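How to hang a black cloth backdrop behind a table and put foam letters on it

Ľubica Slanina

A plain black cloth behind a table makes whatever stands on the table easier to see, and it hides radiators, notice boards and stacked chairs. Add a word or two in coloured foam letters and you have a display that can be read from across a room. I do these for the kitchen and craft tables at the Bavamham fair, and I have put one up at home for a birthday tea. The method is the same whichever it is. It takes an hour the first time and a good deal less after that.

What you need

Black cloth, wider than the table and long enough to reach from the top of the stand to below the table edge. Mine is a matt polyester-cotton from the Oravec market stall.

Two upright poles with feet, and a crossbar. The crossbar I use is 2000 mm long. Photographers' backdrop stands do the job, and so does a clothes rail if it is tall enough.

Spring clips. I carry 14 and rarely use them all.

Craft foam sheets in four or five bright colours, or ready-cut foam letters.

Paper for templates, a soft pencil, sharp scissors and a craft knife.

Small safety pins, double-sided fabric tape, or both.

A damp sponge and a lint roller.

Choosing the cloth

Go for something with no shine. Satin and cheap lining fabric catch every lamp in the room and the letters end up competing with white streaks. Felt is very good and hardly creases, but it is heavy, picks up fluff and is awkward to carry. Velvet looks lovely and costs too much for this. An ordinary matt cotton or a cotton mix is fine.

Hold it up to a window before you buy. If you can see the shape of your hand through it, it will need to be doubled, and you might as well buy the thicker one.

Wash it once by itself. Black dye comes off on fingers and on tables, and foam letters in pale colours will show it.

You don't have to hem the sides, which get folded back. The top edge does want a channel if you are using a crossbar. Fold over enough cloth to let the bar slide through easily with its end caps on, then sew two straight lines. I made my first channel too tight and had to unpick it. If you don't sew, fold the top over the bar and clip it.

Cutting the letters

Decide on the word before you buy the foam. Short words are easier in every way. If the word is long, split it over two lines and stagger them a little.

Draw each letter on paper first and cut it out. Lay the paper letters on the floor, stand on a chair and look. Most people make them too thin. The strokes want to be thick enough that the letter holds its own shape when you pick it up by one end - if it flops over, it will flop on the cloth as well.

Capitals are simplest for the main word. Small letters work for a second line, and the mixture looks cheerful, though you should keep the heights more or less matched within a line.

When the templates look right, turn them face down on the back of the foam and draw round them with the soft pencil. Face down matters for letters such as S and N, which come out backwards otherwise. I have a drawer with several backwards letters in it.

Cut the outsides with scissors, turning the foam and keeping the scissors still. Cut the insides with the knife on a mat. Make a shallow cut first, then go round again. Foam drags if you try to get through it in one pass.

For colours on black, yellow is the strongest and can be read furthest away. Sky blue, peach, orange and light green are all good. Dark blue, brown and purple sink into the cloth, although a pale lavender is all right. Put your strongest colour on the first letter of the word, where the eye starts, and try not to put two letters of the same colour next to each other.

Putting up the stand

Move the table out first. It is much easier to build the stand with nothing in front of it and then push the table back in.

1. Set the two feet as far apart as the crossbar allows and open the legs fully. If the floor is uneven, put folded card under the feet.

2. Slide the crossbar through the channel while it is still low down. Fix both ends.

3. Raise the poles a bit at a time, one side and then the other. Two people make this quicker. With one, never lift either side by more than a hand's width before you change over.

4. Put a weight on each back foot. I use bags of rice inside old socks.

5. Pull the cloth down and to the sides until the middle part is fairly flat. Clip it to the poles with spring clips, starting halfway up.

6. Bring the table back so that its rear edge just touches the cloth. Let the cloth hang down behind it.

Now look at the creases. Fold lines from the cupboard are the worst, and you can get rid of them with a steamer or with a mist of clean water and a bit of patience. Soft folds from the way the cloth hangs do no harm. I leave them at the sides, and pay attention only to the part where the letters go.

If there is spare cloth on one side, gather it and let it fall towards the end of the table. Trying to hide it behind the pole usually pulls the whole sheet crooked.

Fixing the letters

Start from the middle of the word and work outwards. Find the middle of the cloth by folding it before you hang it, and mark it with a pin at the top.

For a display that stays up a few hours, fabric tape is enough. Use two strips on each letter, one near the top and one near the bottom, and press for a slow count of ten. Big letters such as M want a third strip across the widest part.

For anything longer, or in a hall with a door that keeps opening, use safety pins. Push the pin through the cloth from the back, catch the rear half of the foam only, and close it. The front should stay unmarked. This is slow but the letters will stay where you put them.

Don't use hot glue on the cloth. It leaves hard shiny patches that never come out.

Fix the main line first, then the line above it. Step back to the far wall after each one. Check too from the height of someone sitting down, as a toaster or a tall jug on the table can block the bottom of a letter from lower down.

The table itself

A wooden table in a warm colour looks good against black and needs no cloth of its own. Wipe it with the damp sponge and let it dry.

Put tall things at the back and to one side, flat things towards the front. White and pale items show up best, so crockery and small appliances are easy. Anything black disappears, and I stand black pans on a white tea towel.

Leave gaps. People setting out a kitchen table tend to fill it, and after a while it looks like washing-up. Set out half of what you brought, go away for a cup of tea, and then add one or two pieces if you still want them.

Lighting

If you have a lamp, put it to the side and above. A light straight in front flattens everything and shows up the fluff on the cloth. Go over the cloth with the lint roller once the lamp is on, from top to bottom.

Taking it down

Letters first, always. Peel them slowly from the top and lay them flat between sheets of baking paper in a box lid. Foam that has been stored bent stays bent. Keep words together in a labelled envelope if you plan to use them again.

Roll the cloth round a cardboard tube. My tube came with some Nedum lino and is still going.

Costs

The cloth and foam are cheap. The stand is the only real expense, and it is worth asking round before you buy. The Mekley library lends one out, and mine is second-hand from a school photographer.

3 comments

Oldřich Lukáč
Very useful, thank you. I did one for our baking table on Sunday, with tape, and the big W fell down twice. Pins next time. Do you iron the cloth or only steam it?

Ľubica Slanina
Steam for preference. If you iron, do it on the wrong side with a cloth over it, or you get shiny marks. W and M both need that extra strip in the middle. Did you press it for long enough?

Oldřich Lukáč
Probably not! One more question. My letters never come out level. I measured the gaps and ruled a chalk line and it still looked wobbly, and the cloth had folds at one side. Should I take it all down and start again?

Ľubica Slanina
Level letters are less important than you would think, and I gave up on chalk lines a long time ago as they are a nuisance to brush off. Check that each letter is clear of its neighbour and leave it at that. The black cloth with UMI on it has a yellow U that tilts slightly, a sky-blue M set lower down and a peach I leaning to the right, and it reads perfectly well. The folds on the right-hand side are pleated ones and they don't get in the way either. Look at the white toaster on the left as well, with the slice of toast standing up out of it. That gives you the height at the back, and the light grey plate can then sit low beside it.
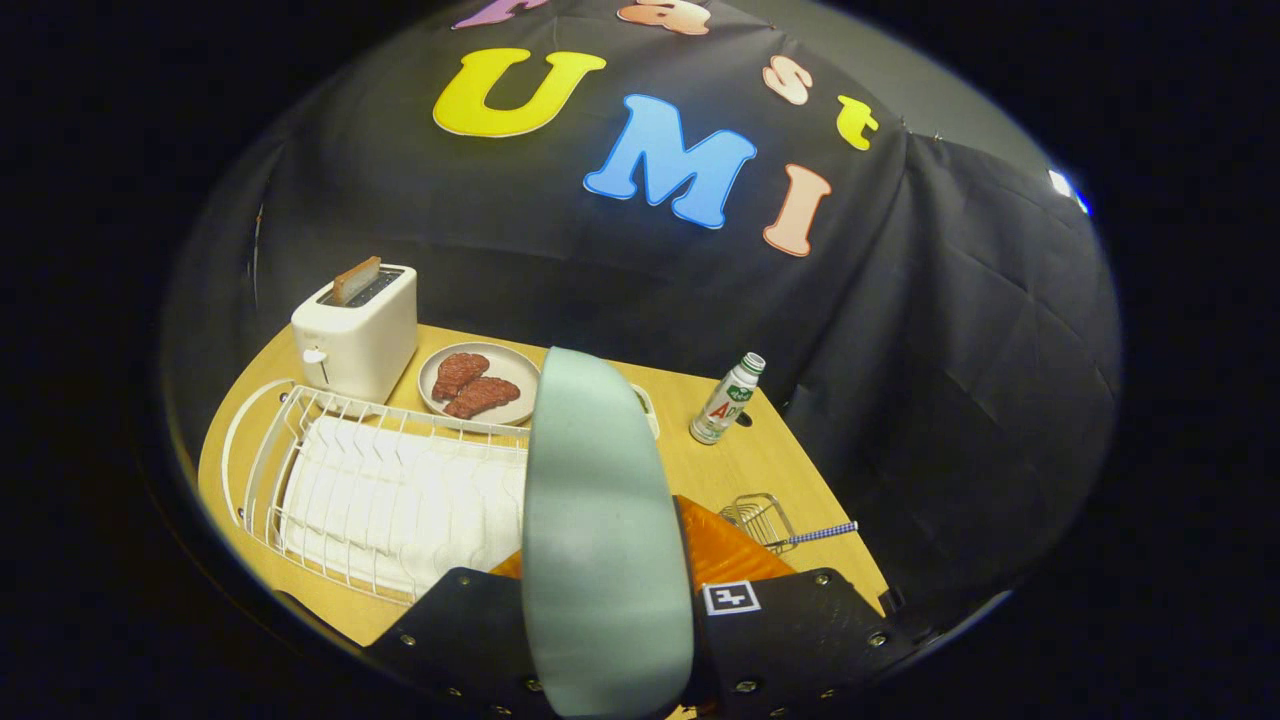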